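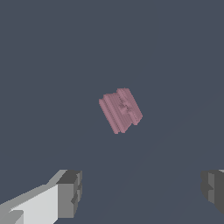

La fondation Nasr ouvre son appel à candidatures pour les ateliers partagés

La fondation Nasr annonce l'ouverture, le 23/06/2025, de son appel à candidatures destiné aux artisans et créateurs souhaitant s'installer dans les ateliers partagés de la rue Donolska. Le dispositif, mené avec la coopérative Bandach, s'adresse aux professionnels de la céramique, de la reliure, du textile et de la gravure dont l'activité est déclarée depuis moins de 6 ans.

Sept ateliers individuels seront attribués à l'issue de la procédure. Les lauréats auront également accès à un espace commun de près de 200 mètres carrés, comprenant une salle de cuisson, une réserve et un local de photographie des pièces. La durée d'occupation est fixée à deux ans, renouvelable une fois sur demande motivée.

Chaque résident bénéficiera d'une aide à l'installation de 2000 euros, versée à la signature de la convention. Cette somme pourra couvrir l'achat d'outillage, le transport du matériel ou les premiers frais d'assurance. Elle n'est pas cumulable avec la bourse Wurnthorpe, dont les bénéficiaires restent toutefois admis à candidater pour l'attribution d'un atelier.

« Les loyers pratiqués en centre-ville éloignent les métiers d'art des quartiers où ils ont leur clientèle. Nous souhaitons leur offrir un cadre stable pendant les années de démarrage », a déclaré Ismail Salem, directeur des programmes de la fondation.

Les dossiers comprendront une présentation de l'activité, un choix de réalisations récentes, un budget prévisionnel et une attestation d'assurance professionnelle. Les candidatures collectives — deux artisans au maximum par atelier — sont recevables, sous réserve que chacun des membres remplisse les conditions d'ancienneté. Les pièces manquantes pourront être transmises jusqu'à la date de clôture indiquée dans le règlement.

Le règlement complet et le formulaire sont disponibles à l'accueil de la fondation ainsi qu'au siège de la coopérative Bandach. Une visite des locaux est proposée aux candidats, sur inscription préalable.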